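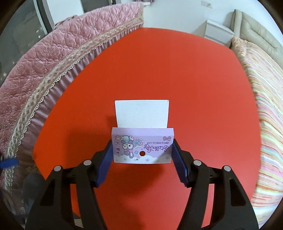
**Figure 3.** Hand-held gripper closing on the two ends of a small retail carton, printed "6PCS PENCIL CAP", on a red tabletop.

## 4. Equipment Planning and Cost Allocation

### 4.1 Scope of the purchase

The equipment plan covers hand-held grippers, wear parts, and the household goods used as manipulation objects. Robot arms were priced under a separate capital request and are left out of the totals below. All prices were fixed on 1/3/24 and were not adjusted afterward.

Two suppliers met the minimum requirements for a two-finger tool with replaceable contact pads. The Ullosska unit was offered with a longer service term. The Drorano unit had a lower purchase price but required the finger assembly to be returned to the factory for pad replacement. Since pads were expected to be the first part to fail, we treated field replacement as a hard requirement and selected Ullosska. Salcedo's earlier planning memo reached the same ranking with a simpler scoring sheet.

### 4.2 Unit counts

Five grippers were budgeted. Four were assigned to active collection and one was held as a spare. We considered a second spare but rejected it, as the lead time for a complete unit was shorter than the time needed to work through the stock of finger assemblies.

The base order came to $2544, including pads but excluding shipping. Spare pads and joint pins added $302. We kept these as separate lines so that the recurring share could be carried into the next budget period without repeating the full purchase review.

### 4.3 Object budget

Object costs are easy to underestimate. The tasks call for small, light, printed packages of the type shown in Fig. 3, where the fingers must press on opposite ends of a thin cardboard carton. Such cartons are cheap, but their useful life as test objects is short. Once the end panels crease, the contact geometry changes and trials before and after the damage can no longer be pooled.

We set aside $157 for packaged goods, purchased from the Bermúdez wholesale catalog. Three rules were applied:

- Each carton design is bought in duplicate, with one copy kept sealed.
- A carton is retired when either end panel shows a visible crease.
- Replacement cartons must match the original in outer dimensions. Changes in artwork are recorded but do not block use.

The third rule was added in November, after a supplier changed the printing on several designs without changing the product number.

### 4.4 Sites and furniture

No funds were requested for tables, fixtures, or lighting. Collection takes place in furnished rooms, and the work surface is whatever the room provides. This lowers the cost per site but moves some expense into setup labor, which we charge to the Plorine project account at the standard technician rate. Surface color and finish are logged at setup and are not controlled.

### 4.5 Limits of the estimate

The plan assumes even wear across the four active grippers. Operators who work mainly with rigid containers may use up pads faster than those handling cartons, and the spare-parts line does not separate these cases. Freight and import charges are also omitted, as they were paid from a shared departmental fund.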